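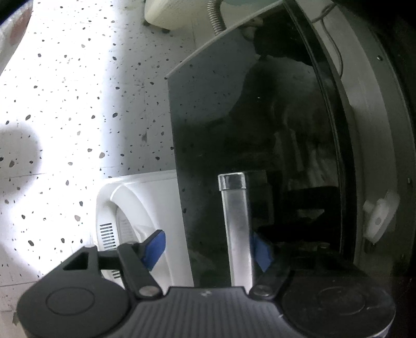 onari_19
Bathroom cleanup, where do the small things go?

I'm trying to get our bathroom in order and the floor is the problem. It's white speckled terrazzo, so the little stuff disappears on it. Clear tubes with clear caps are the worst. I want every small thing to have a spot before July.

hullberg183
Start with the counter. Whatever lives there ends up on the floor sooner or later. What have you got under it? 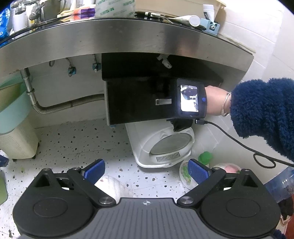
Pipes, mostly. Two valves on the wall, the drain with its corrugated hose, and a dark cabinet above the toilet. The counter has a row of boxes and packages next to the faucet, then pens and tools in front of a carton. The light-green bin sits on top of the mesh basket at the left, so getting to the basket means lifting the bin every time.

hullberg183
Swap those two first. Then put the pens and tools in the carton and move it out of the bathroom.

Isuncombe
Disagree on the carton. Cardboard goes soft in a bathroom and you'll forget what's in it. Get a shallow tray with a lip. Mine was 23 dollars and it's held up fine.

hullberg183
I said move it out of the bathroom.

Isuncombe
Missed that. I'd still use a tray.

onari_19
Some of the tools get used in there, so they need to stay close. I might do a tray for those and a drawer in the hall for the pens.

Ghita3111
Leave the space around the valves clear whatever you do. We had baskets packed in front of ours and it took ages to reach the shutoff.

onari_19
OK, nothing goes in front of the valves. Bin and basket tonight, tray after that.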